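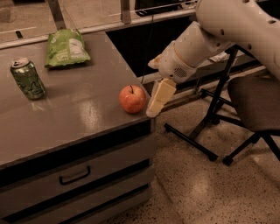
*Apple, can, snack bag, and the arm from Dunard.*

September, past 11 at night and I'm still chewing on this one. Can a machine tidy up a table yet? Ildikó Oláh says give it 2 years — I say she's never watched me try to clear my own desk! The apple seems like the friendly one to me, nice and round. It's the bag I'd worry about, all crinkles, no good place to grab. I do it without thinking (chips in one hand, phone in the other). She wants 100 pickups in a row before she'll call it a chore done. I'd settle for the can in the recycling and my kitchen in Naltdale wiped down. Need to call her back about the drawer idea.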